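Minutes, prop and toy sort-out, Pokalance back room, July 31, 2021

Present: Nyokabi Kaijage (chair), Jenő Halász, Pramila Semwal, Levente Sipos (notes). Apologies: Noémi Vincze.

**1. Last minutes.** From May. Agreed, one spelling fix.

**2. Fruit.** Pineapple stays in the play-shop set. Jenő wanted it moved to the display shelf, Pramila against, kids ask for it. Left as is. Fruit to be kept together from now on, not spread over three boxes like in May.
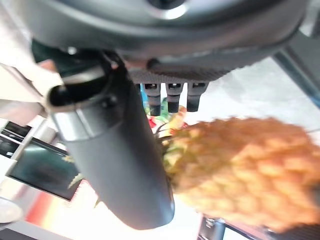
*Item 2: the pineapple, monitor behind on the left*

Monitor: who needs it in there? Levente to ask Noémi before anyone moves it.

**3. Soft things and small bits.** Long talk. Pramila wants anything with a string or loose thread looked at befor it goes out again. Agreed. Nyokabi has scissors and a needle. Orange pieces go with the other orange ones, color sorting carries on. 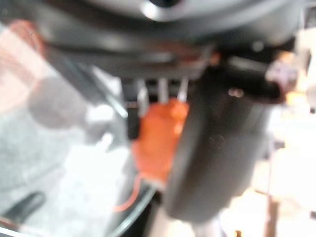 *Item 3: orange piece with its string, clear plastic container on the left*

Clear containers: keep using, people can see what's in them. Lids a problem, half don't fit. Jenő got a price from Veres for new ones, 128 for the set. Bravau wanted 300. Go with Veres.

**4. Labels.** Not reached. Next time, first item pls.

**5. AOB.** Pollov still haven't collected the old shelving. Nyokabi chasing agian.

**Actions**
- Levente: ask Noémi re monitor
- Jenő: order from Veres
- Pramila: string check, mending pile
- Nyokabi: Pollov, shelving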